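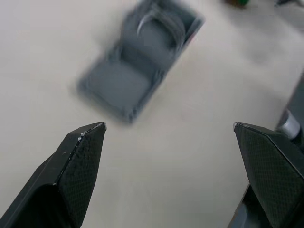
Sallov Two-Arm Bench Kit: review for small shops

Home Reviews Budgeting Parts Forum Contact

By Mwanaisha Mollel
14 shares | 6 comments

We do short runs of junction boxes, with a small circuit board inside and a screwed lid on top. It's fiddly work and the volumes never justified a proper automated line. Last year Emlyn Howells, who looks after our capital budget, agreed to a two-arm bench kit on the condition that I kept a record of everything we spent on it. Most of this review comes out of that record.

The kit is two arms on a shared base, a pair of grippers, cabling and the control software. The table is extra. We used our own, two white panels pushed together, and it has been fine. Check the height of your table against the base drawing before you order. I didn't, and we lost an afternoon to shimming the legs.

What the quote leaves out

The quoted price gets you arms that move and fingers that close. It doesn't get you anything that drives a screw. The tool holder, the wrist bracket and the extra cabling came to $2,252 on a separate invoice. Amirhossein Ahmadpour at Cornard, our dealer, was upfront about it when I asked, but I had to ask. Have accessories listed line by line on the first quote and compare them with the tasks you plan to run.

Freight took 11 days and arrived complete. Setup is another cost to plan for. Salim Kinyua spent most of March teaching positions and tidying cables, and his hours never appeared in the original budget. If you bill staff time to projects, put in a month for one person. 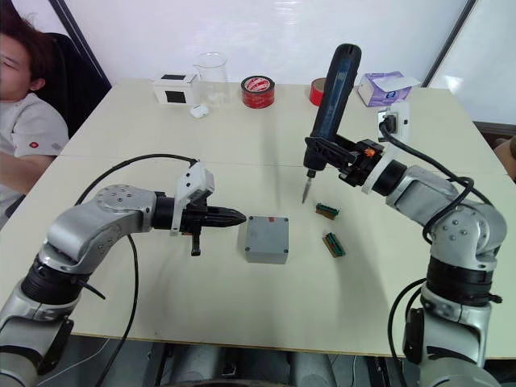

Driving screws

The holder clamps an ordinary electric screwdriver, so you can use one you already own. Ours stands close to vertical with the bit pointing down, and the grip is firm. Alignment took patience. The lid screws are small and sit right at the corners of the box, and if the box shifts by a hair the bit rides over the head. We settled on letting the other arm steady the box.

Swapping between the holder and standard fingers is a manual job. It takes Salim 30 minutes including a position check. Group your work so you do all the picking first and all the driving after, or the changeovers will eat whatever you saved.

Cables run outside the arms in long loops. They haven't snagged on anything yet, but they sweep across the table and we keep small parts well clear of them.

Handling boards and boxes

This is the part I was doubtful about, and the kit does it well. The tapered fingers can hold a small board with a plug on it without crushing it, and they don't need much room to get in beside the box. Force settings are simple to change - one screen, one slider.

The finger faces have a fine crosshatch texture. I'd treat fingers as consumables. One of ours has white flecks and scuffs along the ridge and near the tip. Replacements are cheap, and we've put aside enough for a new pair every 2,000 cycles.

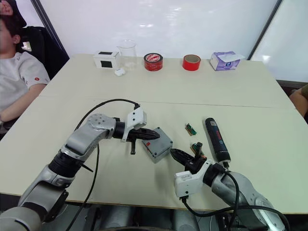
Left gripper against the junction box, connector board in the right.

Other options

Yao-tsung Yip priced a Plokow single arm for us as well. It was cheaper, but we would have needed a fixture for every box size. The Kolev pair had a longer reach than we needed and wouldn't fit the room.

Would I buy it again? Yes, with the accessories on the first order and a spare set of fingers in the drawer. Shops that only drive screws should look at a fixed station first.

Rating: 4 out of 5

Good: gentle grip, simple force settings, takes a standard screwdriver
Not so good: accessories priced separately, slow tool changes, external cables

6 comments | Share | Print
Contact the reviews desk | Copyright, all rights reserved | Back to top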